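Finally saw Vulitz

Quick one tonight, got an early start tomorrow and still have dishes.

So. Vulitz. Two nights in a row, becuase the first time I fell asleep before the ferry part and felt bad about it. Glad I went back. The first 25 minutes are slow. Like, man walks to post office, post office is closed, man walks home slow. Stick with it.

Set in 1945, a border town called Kurnusham, war just over and the trains still not running. A clerk gets told to close the town's file on a missing surveyor, Huvaneck, and he doesn't want to close it. That's the plot. Sounds like nothing. But the way he keeps finding reasons to leave the folder open on his desk, and his boss keeps walking by and looking at it and saying nothing at all... I was tense over a folder.

Things I loved: the sound. Boots on wet boards. The landlady's radio that only gets one station. The kid with the goose (more goose please).

Didn't love: the dream stuff. There are 2 dream sequences and both stop the movie cold. Also the music over the letter reading, way too much, I could hear the letter was sad thanks.

And the ending. No spoilers but I had to rewind it. He signs the form, ok, but which name does he sign? I thought I saw one thing and then the subtitle said another. Still not sure. I think that's on purpose, or the subtitles are just bad. They were pretty bad in other spots, "bridge" came up as "fridge" at one point.

Giving it a 69 out of a hundred. Would be higher with no dreams.
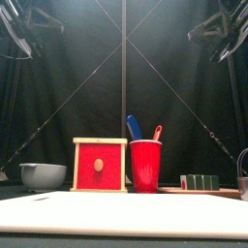

Cho already wrote to tell me the 69 is way too low and the dreams are the whole point, since the second one shows you the signature if you look at the desk. Fine. I did not look at the desk. Might have to watch it a third time, ugh.

Next up is either the book it's based on, if the library ever gets it in, or something with jokes. Leaning jokes. Ok dishes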